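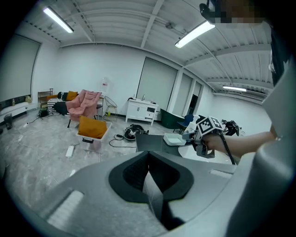 Fig. 3. Seating area on the left side of the room, blinds drawn, ceiling lights on.

Section 7. Shared Room: Set-up of Seating and Windows

7.1 Seating

1. Stand the wooden shelf unit against the left wall. Anchor it with the Parisi bracket before loading any shelf.
2. Set the chair in front of the shelf unit.
3. Place the sofa next. Pull the striped cover over the back first, then the arms, and tuck the slack behind the seat.
4. Put out 2 cushions, one black and one mustard-orange.

NOTE: Wash the sofa cover separately. Replacement covers are listed under Clondance, part 142.

7.2 Windows

1. Clear tall items from the low white bench under the left window.
2. Lower the roller blind by the chain. Do not pull on the fabric.
3. Lower the gray blinds on the back wall, starting with the large window behind the white cabinet.

CAUTION: Do not push the cabinet back against a lowered blind. The bottom rail will bend.

7.3 Floor and tabletop

1. Route cables away from the doorway.
2. Keep bags off the walkway between the sofa and the table.
3. Carry shallow trays level, with both hands.
4. Empty the trash bin when it is over half full.

For air-conditioning settings see Section 8.

Revised August 5, 2024

7 shares
3 comments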